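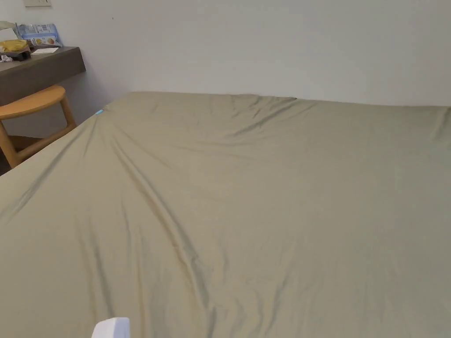
Fitted sheet on, creases still in it. The desk is to the left.

I changed the bed in the spare room on 28th October. The sheet is the Golanon one I bought in May, in the color they call olive. It came with a small label, and I go by labels when I am working out which corner goes where. I start at the wall and work toward the door.

The room is small and the bed takes up most of it. The desk is fixed to the wall, so the bed can't go over that way. I looked at a narrower frame at Brukska but it was 628 plus delivery, and I left it.

I don't iron sheets. I pull the long creases out by hand and leave the ones along the wall, where it is hard to reach. Changing everything takes me 30 minutes if the pillowcases are already folded.

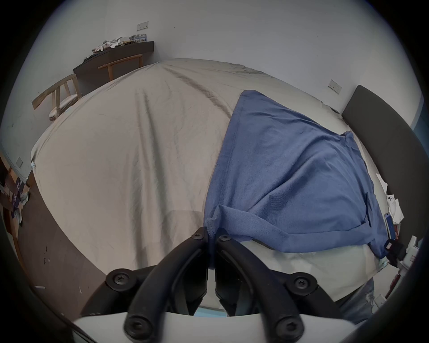

Blue cloth on the bed, with a white pillow by it.

Guests get 2 towels each, left on the bed. I wash the towels separately from the sheets so the lint stays off. Next job is the closet shelf.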